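Yellow metal cups - coating, smell, and how to keep them in a wire basket?
Posted by Trinity Greenberg, Sep 24, 2024

Hi all. Got a bunch of those tapered metal cups, mustard yellow on the outside and plain metal inside. Want to use them every day but have a few problems and can't find a straight answer anywhere.

First, the inside smells kind of like pennies after a night in the cupboard. Upside down on the shelf, stacked, doesn't matter. I wash by hand, regular dish soap, towel dry.

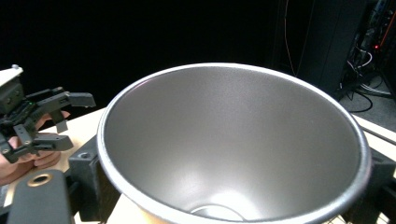

Second thing is the storage. We have no room in the upper cabinets so I want them out on the table in a basket, one of the black wire grid ones. My sister says wire will scratch the yellow off inside a month. Is that true?? The basket is an Itent, cost 19 dollars, would rather not buy another one.

Also is the dishwasher OK. No label on the bottom that I can find and the box is long gone. My husband already ran one through twice before I caught him. Looks fine so far I guess.

Sorry for the long post, writing this on my lunch.

Roscoe Gallagher
Member since February, 13 posts

Dishwasher no. Wire basket fine. Smell is from stacking them damp. Done.

Verna Nguyen-Tran
Regular, 556 posts

Roscoe is mostly right but I'd say a bit more. Had a set like this for years, different color, and lost the coating on two of them before I figured out what I was doing wrong.

Smell first:
- Towel dry isn't dry. The rolled lip holds water underneath. Leave them mouth up on the counter overnight, then put away.
- Don't stack. Air can't get in.
- For the smell you've already got, spoonful of baking soda, fill with hot water, leave it an hour. Rinse well. If one is really bad do it twice.
- No bleach. No steel wool inside either, you'll get little scratches and then tea stains get in them.

Basket:
- Wire is OK if the cups go in upright and stay put. It's the sliding that does it. Every time somebody pulls the basket across the table the cups knock the sides.
- Run your finger along the rods before you load it. Mine had a rough weld in one corner, took a nail file to it.
- Thin liner on the bottom if you're worried. Cut up an old drawer mat. I used a Bruler one, any brand will do.
- Biggest cups toward the middle, they tip when they're up against a low side.

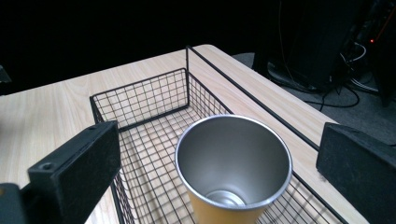 Hand wash or dishwasher

Hand wash. The detergent is what dulls the outside, it goes sort of chalky and you can't bring it back. Top rack, no heated dry, if your husband can't be stopped. Twice won't kill it. Soft sponge, and don't leave them soaking in the sink overnight with forks and knives on top of them (ask me how I know).

Check the coating now and then under a good light. Turn it slowly and look right below the lip, that's where mine started to go.
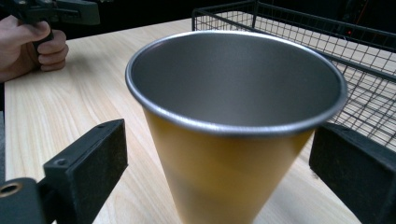

Metal cup, yellow outside, bare metal inside with a rolled rim.

If you ever see it flaking near where you drink, stop using that one for drinks. Pencils or toothbrushes. I wouldn't try to repaint it.

Jalen Fitzsimmons
Regular, 2182 posts

Agree with Verna on most of it. Don't agree about the liner. Tried one, it held water under the cups and made the smell worse. Open grid is the whole reason to get a wire basket. Just let them dry first and skip the mat.

What I'd do is pick one spot for the basket and leave it there. Back half of the table works, away from elbows. Handles up so you can carry the whole thing to the sink. If you've got a nice table put felt dots on the bottom corners, the wire can mark a pale top pretty bad and it's a pain to sand out. I put Mikix ones on ours, they fell off, glued them back on. 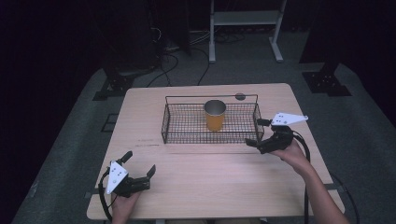 Black wire basket on the far half of the table, handles up.

Paper cups can go in there too, they don't mind. Just don't jam them in next to the metal ones or they get crushed on the first grab.

Vinegar works for the smell as well btw, half vinegar half water, ten minutes tops. Rinse rinse rinse. Dont mix it with the baking soda, it only fizzes and then you have salty water.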